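Section 4. Running the letter cube demonstration for visitors

This section is for the person who stands at the demonstration desk during the open day in Ketstead. It is assumed that the Flimden software is already installed (see Section 2) and that you have done the practice run with Smaranda Radu or with me.

The demonstration runs in the simulator. Visitors see the arm on the big screen, and they choose which letter it must pick up. One full round takes 324 seconds if there are no questions, so please keep the explanations short when a line is forming.

4.1 Before the doors open

1. Switch on the computer first and the big screen after it. In the other order the picture stays in the wrong size.
2. Start Flimden and open the project Nevamari. Do not open Nevamari-old, it has different cubes.
3. Wait until the status line says READY. The first loading is slow.
4. Choose the view from the gripper and check that both fingers are visible on the screen.
5. Press Home and let the arm finish its movement.

Note: The shadows are calculated on the graphics card. If the movement becomes jumpy, set Shadow Quality to 2. Do not switch the shadows off completely, as visitors use them to judge how high the gripper is.

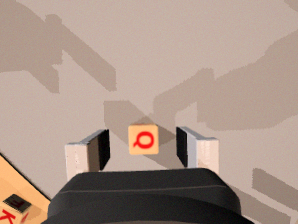 4.2 Choosing and picking a cube

1. Ask the visitor for a letter. Children usually want the first letter of their name. If this letter is not in the set, offer another one in a friendly way.
2. Type the letter in the Target field and press Enter.
3. Press Approach. The arm goes above the cube and then comes down with open fingers.
4. Before closing, look at the gap on the left and on the right. The cube should stand free from both pads. If one pad is touching, press Back and repeat from step 3.
5. Press Close. The field Grip Width must show a value higher than zero. Zero means that the fingers closed on air.
6. Press Lift.

Note: A cube may lie with its letter turned sideways or upside down. This is not a fault. The program compares the letter in all directions, and you can tell this to the visitors – they often ask.

Caution: Do not press Close two times. The second click is saved and will be carried out later, when you do not expect it.

4.3 Changing to the room view

After the first pick, most groups want to see the whole arm. Press F4 for the room view. The simulation continues in the background, so you can change the view in the middle of a movement. To turn the room view, hold the right mouse button and move slowly. If you lose the table, press F4 again.

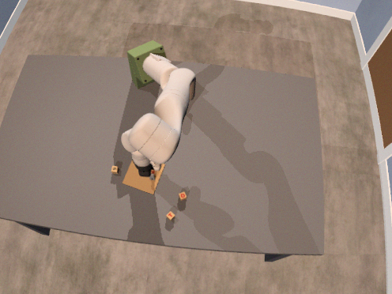 The speed can be changed in both views. For adults 400 is a good value, and for school groups I use 845, which makes the waiting shorter. Above this value the arm can pass the target and come back, and people will think that something is broken.

4.4 Letting a visitor drive

1. Stop the program with Pause.
2. Give the visitor the hand controller and explain only the left stick and the Close button.
3. Set the mode to Manual.
4. When the turn is over, take back the controller, set the mode to Auto and press Home.

Caution: If the mode is changed to Auto while the stick is being pushed, the arm makes a sudden movement. It cannot hurt anyone on a screen, but the cubes will be thrown from the table and you must press Reset Cubes.

4.5 If something does not work

Cube not found: press Reset Cubes and type the letter again.
Screen frozen: wait one minute before you restart Flimden. Usually it comes back.
Controller not answering: change the batteries. New ones are in the Barbu box under the desk.

Please write every restart in the notebook, with the time and what you pressed before it. After the November open day these notes helped us very much.

Text: Angelica Talavera. Corrections to the demonstration desk, Ketstead | Back to top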